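# Notes from the Sorting Corner

Welcome back to the part of the newsletter that three people read and one of them proofreads. The big hall sale is behind us, the good armchair has gone to a good home, and we can turn to what I'm told is the least urgent subject in the building, the new layout of the block table.

For those who missed August: the block table is the one at the far end of the Pralulgate Toy Library, past the puzzles. It was where painted cubes went to be forgotten. Members returned them in shoeboxes, bread bags and, once, a sock. We put them on the table with every intention of matching them back into sets, and by Monday someone had built a castle out of them and the matching began again.

Müzeyyen Bozkurt took this personally. She spent an evening going through the catalog cards and reported that we own 1,049 painted cubes, in more shades of pink than she cared to discuss. She also reported that "assorted" is not a color, and that whoever had written it on the cards should come and see her. I haven't been to see her yet.

## Brown paper, blue tape

Her answer was paper. We covered the top in dark brown paper from the roll left over from the Oyewole mural, then marked it off in squares with blue painter's tape. The plan was to sort by color, one square to a color, with the line down the middle keeping the warm shades from wandering in among the cool ones. Purple was declared cool after a discussion I would not care to sit through again.

I was in favor of a nicer surface. The brown is the brown of parcels and school book covers, and it does nothing for the room. I will admit it does a great deal for the cubes. On the old white top a pale pink block more or less vanished at dusk, and you found it with your elbow. Against the paper you can pick one out from the doorway, coat still on.

Chia-hao Ng did the taping. He doesn't use a ruler. He says he has an eye, and for the long line down the middle I'm prepared to believe him, but the left-hand line has a lean to it. Müzeyyen noticed inside a minute. It was left in place on the grounds that the cubes wouldn't mind, and that pulling up painter's tape takes a layer of brown paper with it, as we had just learned two squares over.

We started small, with pink, orange and purple and nothing else. The orange is the loudest thing we own, closer to coral when the light is on it, and it has a small dark mark on top that has resisted soap, a damp cloth and Chia-hao's thumbnail. The purple is more of a lavender and is listed on its card as "blue (?)". The pink is listed as "assorted".
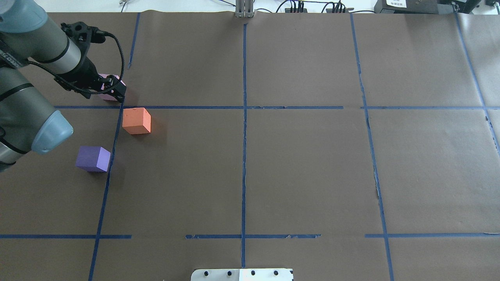

## House rules, such as they are

- Return cubes to the table, near the tape if you can manage it. A cube sitting beside a line will be treated as having made an effort.
- No castles before noon. After noon we accept that we can't stop you.
- Please don't straighten the left-hand tape. Three of you have offered. The answer is the same.
- Marks and chips don't need to be confessed at the desk. Müzeyyen already knows.
- If you have a cube and aren't sure of its color, hold it up against the paper before you ask. It settles most arguments except the ones about lavender.
- Drinks stay on the windowsill. Paper is paper.

## What it cost

The paper was free, as mentioned. The tape was two rolls of Lavetti, the blue kind, bought by me, and I've stopped expecting to see that money again. I had priced a proper sorting cabinet with drawers from the Pulance catalog, which ran to 3,000 before delivery, and I brought the page along in case anyone wished to be tempted. It's now folded up under the short leg of the puzzle shelf, where it has made a real contribution.

There's a case for drawers. Things in drawers stay put and don't gather dust, and small members can't sweep the lot onto the floor with one sleeve. But our last set of drawers filled up with jigsaw edges and a single roller skate, and I'd like to leave that period behind us. With the table, at least the muddle is where I can see it.

## Still to do

The green cubes haven't been started. There are at least two families of green, one of which smells faintly of varnish, and Müzeyyen wants them aired first. The yellow ones are in the bread bags by the back door, so please don't take those home thinking they're bread. Chia-hao has offered to tape the second table and has been given a ruler.

If you have any of our cubes at home, down the side of a sofa or propping up a plant, we'd like them back in any color and any container. Socks are fine. Leave them at the desk with your name, and write the color on the slip as you see it. Müzeyyen will correct it.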